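トティア共同キッチン 利用者会議 議事録

日付:04/09/2021
場所:トティア2階 談話室
司会:アーサー班の当番
記録:Jaxon Chan(日本語にまちがいがあれば、次回までに教えてください)

1 前回の確認
前回の議事録は、訂正なしで承認されました。冷蔵庫の棚に名札をはる件は、すでに終わっています。

2 会費と備品
共同の財布の残りは724円です。洗剤とスポンジを買うと足りなくなりますので、今月は一人200円を集めることに決まりました。お金は談話室の缶に入れて、紙に名前を書いてください。ルンド班から「缶ではなく封筒のほうがよい」という意見がありましたが、今回は缶のままにします。
ふきんは古いものが多くあります。穴があいたものは床用にして、食器用と別の引き出しに入れます。引き出しの札は記録係が書きます。

3 流しの使い方
この議題に一番長い時間がかかり、30分以上話しました。
はじめに、大きいほうの流しに食器を置いたまま部屋へ帰る人がいる、という報告がありました。夜に置いた鍋が朝もあり、朝食の人が困ったそうです。話し合いの結果、鍋を水につけておく場合は、名前と時間を書いたメモを横に置くことにしました。メモがない鍋は、見つけた人が洗ってもよいですが、義務ではありません。
次に、右の狭いほうにある水切りラックについてです。ラックを外して両方の流しで洗いたいという希望が出ました。しかし、外したラックの置き場所がなく、前に床に置かれたこともありましたので、ラックは今の場所に固定して使います。掃除のときだけ外します。
ラックに置くものは、皿、小さいボウル、コップだけとします。鍋とフライパンはふいてから、すぐ棚に戻します。

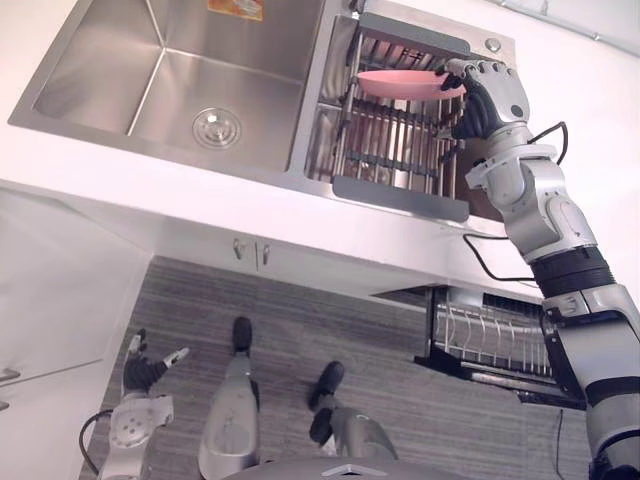
プラスチックの皿は軽いので、重い皿の下に入れないようにお願いします。ピンクの皿は共用ですから、だれが使ってもかまいません。使ったあとは洗って、ラックで水を切り、次の食事の前までに棚へ戻してください。
白い調理台には、ぬれた食器を直接置かないことも確認しました。台の手前のふちから水が床に落ちて、すべりやすくなるという意見がありました。
排水口のふたの掃除は、週に一度、班の順番で行います。最初はアーサー班、次はルンド班です。

4 ゾトトレイの食事会
10月にゾトトレイの人たちを招いて、食事会をすることになりました。大きい皿が5枚足りませんので、持っている人は貸してください。皿の裏にテープで名前をはると、返すときに便利です。料理の内容はまだ決まっていません。辛いものを少なくしてほしいという希望が一つありました。

5 その他
換気扇の音が大きいという話がありました。管理会社には、記録係が電話をします。
窓のそばの植木に水をやる人を探しています。希望する人は談話室の紙に書いてください。

次回の日時は、談話室の掲示板でお知らせします。食事会の料理の案がある人は、次回に持ってきてください。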